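Search this site
Type and press enter
No results yet

About Gretbridge

Gretbridge teaches robot arms to do small household jobs, mostly by doing the jobs ourselves while the arms are made to follow along. If you came expecting a hall full of gleaming machines thinking deep thoughts, you may want to adjust. On most days you would find a grown adult with a good degree trying for the ninth time to hang a mug on a peg, by remote control, without swearing into the recording.

We started in June with one room, one table and a grant application that used the word "seamless" four times. We have since stopped using the word.

What we do

A customer sends us a task. It might be clearing a breakfast table, loading a rack or putting a cup back where cups go. We break it into pieces a person can show in one go. Then an operator shows it, either by taking hold of the arm and leading it through the motion, or by sitting at the controls and steering from a distance. Each showing is saved as an episode. For a simple task we aim for 500 good ones, and a good one is harder to come by than the sales brochure suggests. (We wrote the brochure. We're sorry about page 2.)

Leading by hand is quicker to learn, and gives you shoulders. Remote control leaves the operator's hands out of the recording and takes most people 41 practice episodes before we keep anything they do. That figure comes from our own training log and has held up with every new hire, including the one who plays the cello and was certain it wouldn't apply.

Our table work is built from kitchen things: mugs, plates, a rack, a mug tree, a toaster oven, corn. Tasks share the same props so that an operator who has learned the plates can move on to the cups without a fresh tour of the table. 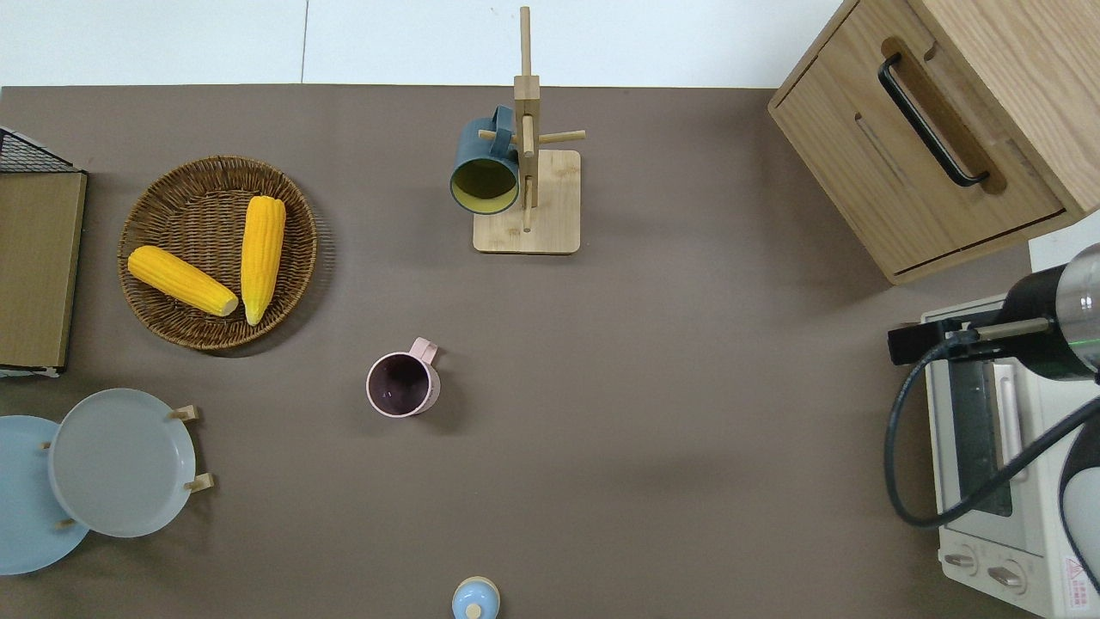
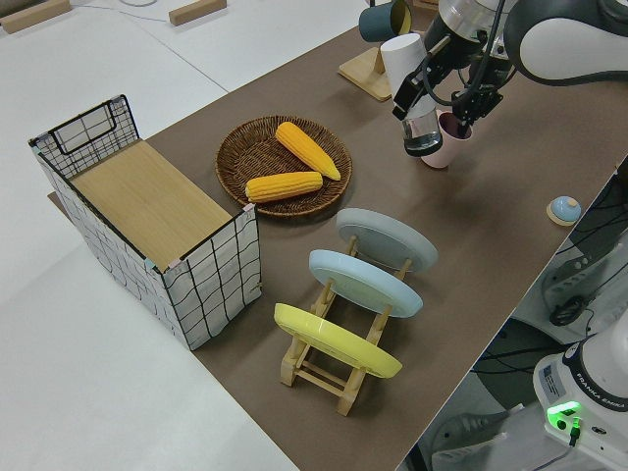
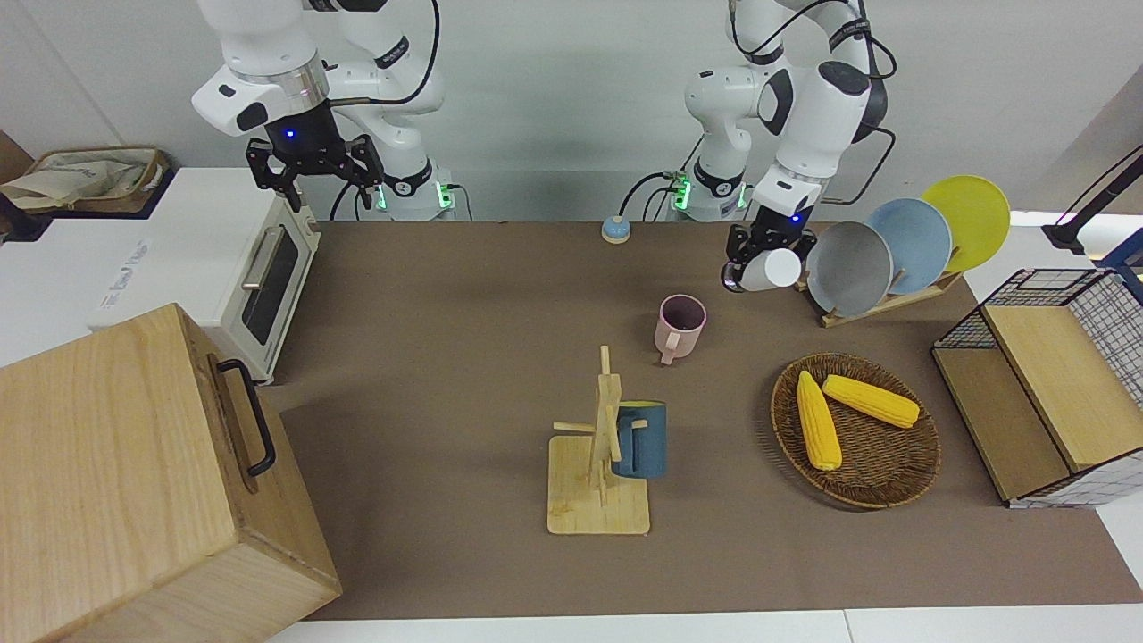 Between episodes the operator resets the table, and this is where the real opinions are. One school holds that every object should go back to its mark. The other says that real kitchens have no marks, and that a robot raised on perfect placement will go to pieces the first time a mug is turned the wrong way. We sided with the second school. Objects get moved, turned and swapped from session to session, within limits written on a sheet by the door. The sheet has been revised often and is now mostly arrows.

We keep failed episodes too, in their own folder, labeled with what went wrong. "Missed peg" is the longest list. "Operator sneezed" has its own label now and has earned it.

How we're set up

Our operators work in pairs and trade seats every half hour. The one at the controls drives; the other watches, logs and says "lower" in a calm voice. We tried longer shifts and the recordings got strange toward the end, with a lot of hovering.

Software for playback and labeling is Hastine, which we wrote and which we will sell you, though you'd be the second customer. Mühlbauer is the name of our larger room. Didetti is the smaller one, where the heating works.

What we don't do

We don't promise that your robot will be able to cook. We don't do demonstrations at parties. We don't deliver data we haven't watched, all of it, at normal speed, which explains both our prices and our general expression.

Joining us

We hire operators from kitchens, sewing shops, dental labs and anywhere else people have patient hands. No coding needed. The trial session lasts an afternoon and involves plates. There are 228 applications in the pile at present, so please be patient with us as well.

Last updated: 31 December 2021

Comments

potholder_9: Did the trial session in the small room. Can confirm the heating. Also dreamed about pegs for a week.

mk: Do you take left-handed operators? The page doesn't say.

Gretbridge: We do. Both kinds of control work fine left-handed. The chair is another matter.

rowanberry: What is wrong with page 2 of the brochure?

Gretbridge: It says "effortless."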